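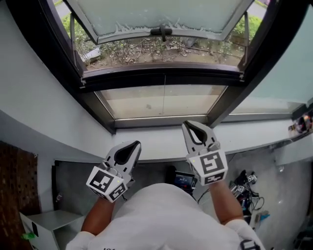
How often should window glass be washed? Twice a year is enough for most homes, and every two months for a kitchen.

The owner of a window cleaning business in Esgate gave us that answer on Sun 22 July. She has done this work since leaving the Bellby glassworks and looks after 278 homes.

Frosted glass gets the most complaints, she said. "People scrub the rough side with a dry cloth and it leaves lint. Use warm water and a little dish soap, then rinse."

On windows that tilt out, she wipes the metal stays first. "Grit sits in the joints. One drop of oil, then open and shut it a few times."

She charges $95 for a small house. Ground-floor windows next to planting take longer. "Soil splashes up when it rains. I do the bottom rail last and change the water after."

She is booked through August.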